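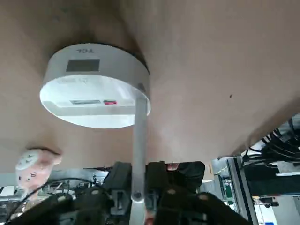

White drum-shaped TCL unit with a display window in the side wall. Small household items, Kilelden.

Jonum Reuse: second progress report to the Guvau Fund
Period covered: January to the end of June

Summary

The grant pays for sorting, describing and passing on small household items that come into the Kilelden store. At the end of the period 1461 items had been entered in the register. The target for the full year is 2000 entries, so we are ahead on numbers. We are behind on two other parts of the work, the printed shelf guide and the spare parts drawers, and both are covered further down.

Spending is within budget. There was an underspend on shelving of 800, which we would like to move to storage boxes and labels. A separate request has been sent.

Electrical goods

Small electricals are still the slowest group. Many arrive without a lead, a manual or any sign of what they belong to. In the first report we said we would record make and model for every item. In practice the make is usually easy to find and the model is not. Print on the casing is often grey on white and very small, and some of it has to be read upside down or under a lamp. We now enter the make, the shape and colour, and a note on any window, switch or coloured mark, and leave the model line blank until it can be confirmed.

Items without a confirmed model stay on the Chege shelves and are not offered out. There were 42 of these at the last check. We had hoped for fewer. The plan is to go through them again in September with the supplier lists we have been promised, and to send on for recycling whatever still can't be identified.
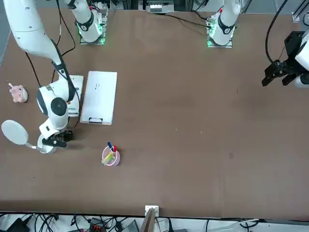
Jonum Reuse, Kilelden store | Report for the Guvau Fund

Personal and bathroom items

This group was added in March after several requests from the two hostels we supply. It covers mirrors, combs, soap dishes, toothbrush holders and similar things. Hand mirrors have been the most asked for. A plain white one with a round head and a short handle will suit almost anybody, and they take up very little room in a welcome box.

Mirrors are checked on the brown table. It has a few scuffs and light specks, but the surface is flat and matt and we see no reason to replace it this year. The check for a mirror is short: glass, rim, join between head and handle, then a wipe with a soft cloth. Anything with a chip in the glass is rejected. Mirrors used to be stored flat in a pile, and too many came out scratched. They now stand on edge in card dividers – a small change, but returns from the hostels have dropped since April.

Welcome boxes

We sent out 40 welcome boxes in the period. Each holds kitchen basics, a towel, a lamp or clock when we have one, and a few items from the bathroom group. The hostels asked for less crockery and more storage tubs, and the contents list was changed in May.

Delays

The printed shelf guide was due in April. The text is finished but the item names in it no longer match the register, where we have dropped some headings and joined others. It will go to print once the names are settled.

The spare parts drawers have not been started. The drawers were delivered in the wrong depth and went back. The replacements have a lead time of about six weeks.

Next period

Clear the unidentified electricals from the Chege shelves. Print the guide. Fit the drawers and move loose leads and battery covers into them. Agree winter numbers for welcome boxes with both hostels – they expect to need more, and we can't commit until we know how many towels are coming in.

The register extract and the spending table are attached separately.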